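Lost property

Lost property is the name given to belongings that have parted company with their owners in a public place, and also to the office, cupboard or bin in which they wait. In American usage the same thing is often called the lost and found, a name that covers both halves of the story and is optimistic about the second.
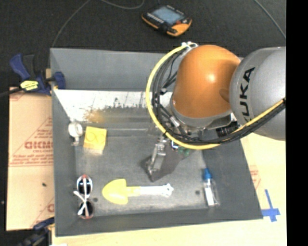
Terms

Many legal systems separate lost property from mislaid property. A lost item was dropped without the owner noticing. A mislaid item was put down on purpose and then forgotten, like a hat on a train rack. Abandoned property is a third class, made up of things the owner meant to leave behind — a single ski, say, though owners of single skis have been known to come back.

Storage

Small offices sort by type, larger ones by date. Umbrellas defeat both systems. The transit office at Drakomov took in 242 of them one June and gave back 31, and its yearly report describes the result as encouraging. The Drakomov office also keeps a shelf marked "Other," which is its largest.

Claims

A person claiming an item is usually asked to describe it. In her handbook for clerks, Nighat Rajput advises against asking what color an umbrella is, as the reply will be black and will be correct. She suggests asking about the handle. Gloves are to be kept for as long as coats, a rule she admits she has never been able to defend.

Unclaimed items

Holding periods vary. Items left on the Cukero ferry are kept for two months and then auctioned by the box, unseen. Bidding is lively, and many of the buyers are thought to be former owners. Illés, a smaller town on the same line, gives its unclaimed books to the library, where some of them came from.

See also: Cloakroom; Left luggage; Umbrella stand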